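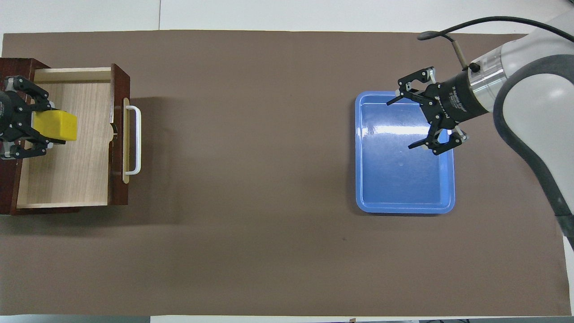 2022-08-23
Minutes taken by the secretary, Dreltdale Toy and Game Library

Started late, key trouble again. Apologies recieved from the Vovthorpe branch. Minutes of last meeting OK, no changes.

1. Sorting table. Brown mat stays down, everyone happy with it. Drawer unit to the left, blue tray to the right, gap between kept clear. Agreed blocks live in the drawer, tray is for whatever is being checked. Tray to be emptied before lock-up – two evenings last week it was not.

2. Drawer unit. Dark wood, fine as is. White handle liked, easier for small hands than the old knob. Question about lining the drawer bottom with felt. Against: the light wood shows up crumbs. Left unlined for now, look again in March.

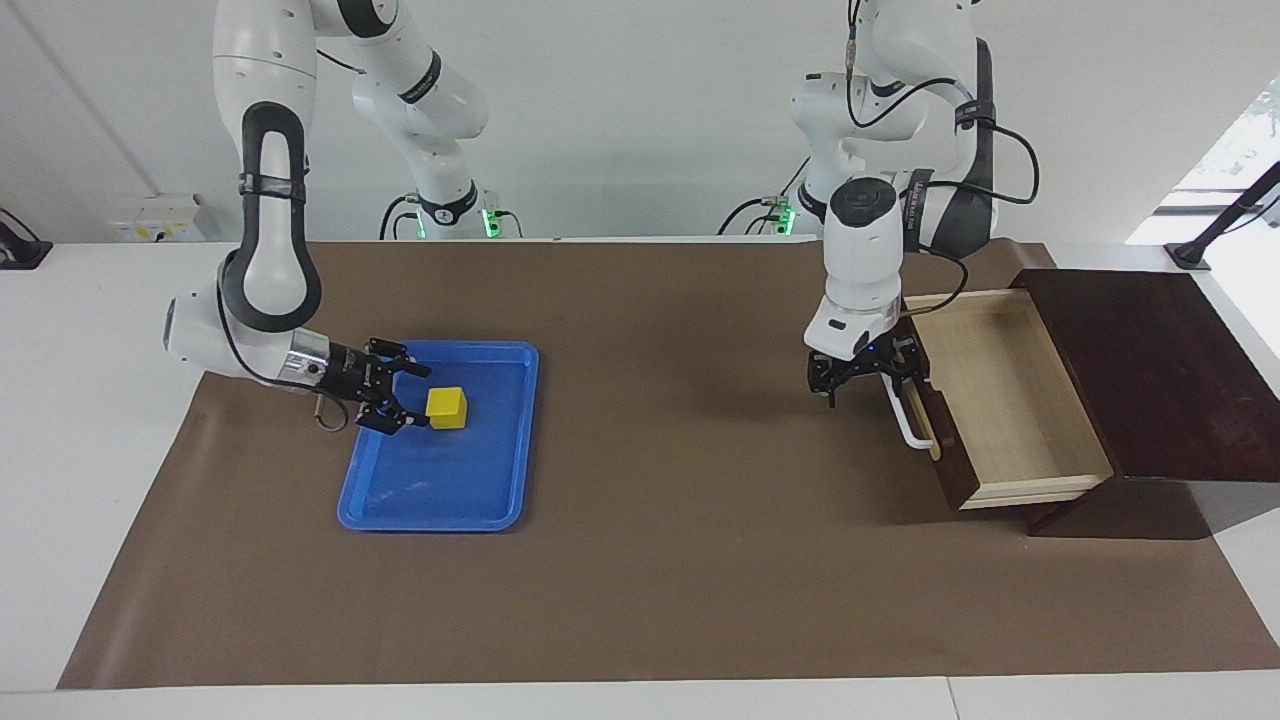

3. Blocks. Stock list says 219, last count gave some 190. Yellow ones go missing most. Recount before the Rivas order goes in. Order capped at 57 dollars, no extras.

4. Second tray. Same blue if we can get it, raised rim a must – blocks roll off flat ones. Pladitz catalog has one at 29 dollars, seen as steep. Ask if they do a discount for libraries.

5. AOB. Labels for teh shelves still not printed. Window latch – reported, no reply yet.

Next meeting same room, date to be sent round. Closed 8.40.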